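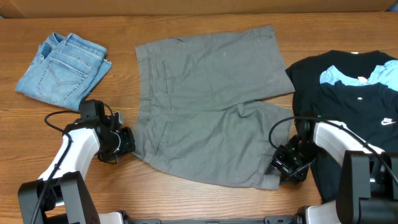 Garments at the Zidadbridge clothing exchange are stored folded, by type, in open shelving with a clear depth of 16 inches. Hanging rails are used only for coats and dresses. Everything else goes over a table before it is shelved, and the three states a garment can have on that table are flat, folded and stacked. The jeans on the left are folded to a compact rectangle with the back pocket and its curved stitching facing up, the gray shorts in the middle are flat with the waistband away from the folder, and the dark shirts on the right are in a stack. The table surface is wood and is kept at one height for all shifts.

This page covers table work for the everyday range: jeans, shorts and short-sleeve shirts. Knitwear, bedding and children's clothing have their own pages. The text was revised in February to match the new shelf labels.

Folded: jeans
Close the zipper and button. Lay one leg over the other with the back pockets outside, pull the crotch point in so the long edge is straight, then bring the hems up toward the waistband. Fold again to reach shelf size. The waistband should stay on an outer edge, with the belt loops accessible.

The back pocket goes up. Pocket stitching differs between makers and lets staff tell similar pairs apart without opening them. Worn or faded areas are not hidden in the fold. A pair with fading is graded on the fading, and the grade has to be checkable from the shelf.

Denim holds a crease from storage. Pairs that stay on the shelf through a full rotation are opened and refolded with the leg fold moved by a few inches.

Flat: shorts
Waistband at the top, legs toward the folder, both hems level. Smooth from the waistband down. Check the slant pockets and any second pocket along the side seam by hand. Cargo and utility shorts often have a side opening that sits closed when the fabric is flat and gets missed.

Twill bunches at the lower leg. Straighten the hem before the first fold. If the leg is folded while bunched, the wrinkle sets diagonally and the finished piece is thicker on one side. A horizontal crease where the legs begin is normal in shorts that have been stored folded in half and does not count against the grade.

Fold one leg onto the other, then bring the hems up to the waistband. Heavy twill gets two folds in total. Lightweight shorts can take a third.

Stacked: shirts
Collars point the same way. Neck labels stay visible where the cut of the collar allows. Shirts are stacked flat first and folded afterward, one at a time from the top, which keeps the working area small when a large bag comes in.

Dark shirts are stacked together. A lighter shirt between two dark ones is acceptable and in practice useful: the sky-blue one showing around the collar of the black Nike T-shirt separates it from the black shirt farther up, and two black shirts directly on top of each other are often picked up as one. Murray Robichaud has suggested a strip of colored card for the same purpose. The cards were tried on the evening shift and kept ending up inside the folded shirts.

Printed logos are left facing up in the stack and facing up after folding. Do not fold through a print if the shirt can be folded on either side of it. Small chest logos are no problem. Full-front prints get a sheet of tissue.

Shelf sizes
The shelving is the Mondum unit with adjustable boards. There are three settings in use.

Setting A, jeans and heavy trousers: stack no higher than the upper label line, fold edge to the front.
Setting B, shorts: same board width, lower clearance, waistband to the front.
Setting C, shirts: collar to the back, fold edge to the front, one size per stack.

Boards were moved last winter to fit setting B on the window side. The old pencil marks on the uprights are still there and should be ignored. Use the printed strip.

Counts at last rotation
Jeans: 126
Shorts: 315
Shirts, short sleeve: 429

Shorts are over target for the space and under target for demand until spring. The overflow is in the Gavrilă crates along the back wall, folded to the same dimensions, so a crate can be emptied onto a shelf without refolding. Crate lids are labeled on the short side only.

Grading on the table
Grading is done while the garment is flat, before the first fold. Grade 1 is no visible wear. Grade 2 is wear consistent with normal use, including fading on denim and light pilling. Grade 3 goes to the repair bin with a tag naming the fault. Missing buttons and dropped hems are repaired. Broken zippers are repaired on jeans and heavy trousers only.

Rodica Avram keeps the repair list. Tags should name the location of the fault as worn, so "left leg" means the wearer's left. A good share of the tags in the last batch had this reversed, in most cases on shorts, which are tagged face up with the waistband at the top. With the front of the garment facing the folder, the wearer's left is on the folder's right.

Stains are tagged separately on yellow. Do not write on masking tape and stick it to the fabric. The adhesive transfers under the press.

Common faults in finished folds
Corner proud of the stack: usually the crotch point on jeans was not pulled in.
Stack leans to one side: all waistbands on the same edge. Alternate every fifth pair on setting A.
Collar crushed: shirt folded with the collar under instead of back.
Pocket lining showing: tuck it in before the first fold. It cannot be corrected from outside.
Fold opens on the shelf: fabric too springy for two folds. Add a third or roll.

Rolling is permitted for athletic shirts in synthetic fabric. Rolled shirts go in the Mikik bins under the table and are not mixed with folded stock.

Notes on the table itself
Wipe down at the start of the shift and again at 2 p.m. The grain runs lengthwise and is a convenient guide for squaring hems. No scissors, tag guns or drinks on the surface. Incoming work starts on the left and finished stacks leave from the right during sorting; during refolding the order is free.

Page text by Indrek Pētersons and Ona Strazds. Fold dimensions checked by Bonifacio Zabala against the current shelf strips. Corrections can be left in the notebook by the press, with the name of the section at the top of the entry.

Related pages: Knitwear and sweaters. Bedding, flat and fitted. Children's sizes. Press settings by fabric.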